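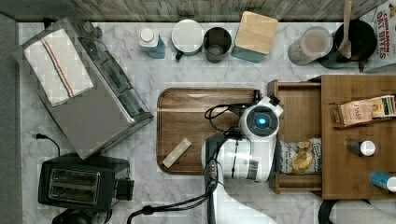
Ticket 2374, Teeküche 2. OG, Standort Tornley
Gemeldet von: Ustyna Dovhaniuk
Bearbeiter: Ihor Hutsuliak
Status: in Arbeit

Die Sicherung der Küchensteckdosen ist im Mai mehrmals rausgeflogen, immer morgens zwischen acht und neun. Licht und Kühlschrank laufen weiter, die hängen an einem anderen Kreis. Auf der Arbeitsplatte stehen links der Miniofen aus Edelstahl und direkt davor der schwarze Toaster mit zwei Schlitzen, beide werden um diese Zeit benutzt. Auf dem Ofen liegt ein gefaltetes Geschirrtuch, das sollte unabhängig vom Fehler da weg.

Eintrag 1, Hutsuliak, 8:40 Uhr
Sicherung wieder eingeschaltet. Toaster allein: hält. Miniofen allein auf 200 Grad: hält. Beide zusammen: hält etwa fünf Minuten, dann raus. FI hat nicht ausgelöst, also kein Fehlerstrom. Sieht nach Überlast aus.

Eintrag 2, Dovhaniuk
Das ging aber letztes Jahr mit beiden Geräten problemlos. Wasserkocher war heute nicht an.

Eintrag 3, Hutsuliak
Letztes Jahr stand dort noch der alte, kleinere Ofen. Laut Verteilerplan hängt außerdem der Kopierer aus Raum 114 am selben Kreis. Der heizt morgens auf. Bitte einmal testen, wenn der Kopierer aus ist.

Eintrag 4, Dovhaniuk
Getestet, Kopierer aus, Ofen und Toaster an, zehn Minuten ohne Ausfall.

Eintrag 5, Hutsuliak
Danke. Kopierer kommt auf einen eigenen Kreis, Auftrag ist an Sanidau raus, Ansprechpartner dort Alcides Falcão. Bis dahin Ofen und Toaster bitte nacheinander benutzen. Zettel hängt an der Küchentür. Ticket bleibt offen, bis der Termin steht.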